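The Night Ferry to Gokum

Omolara Amadi had 68 letters in her bag and only one she cared about, and oh, what a night to carry it! The whole sky over Berkura was lit up green. People stood on the dock in their slippers, pointing.

"You're late," said Ilir Obradović, holding the rope.

"I'm four minutes late. Look up, will you?"

He looked up, and he forgot the rope completely. The ferry drifted off with both of them on it and the engine cold — the best start to a crossing she'd ever had.
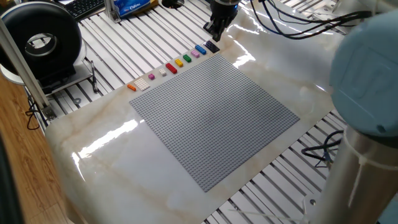
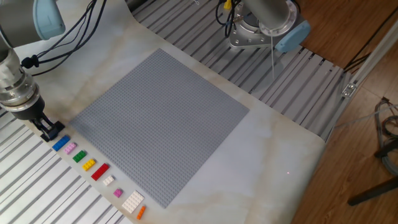

They were halfway to Gokum before he got the engine going. Omolara sat on the mail sacks and took out the letter. It was from her sister in Rivadeneyra, six pages in purple ink, and it smelled of oranges.

"Good news?" Ilir called.

"She's coming home! Thursday, on the early boat!"

"That's my boat!"

"I know it's your boat!"

He laughed so hard he had to hold the wheel with both hands. Then he blew the horn, two long blasts, and from somewhere out on the dark water another ferry answered. Omolara jumped up on the sacks and waved her lantern at it, in case they wanted to know why.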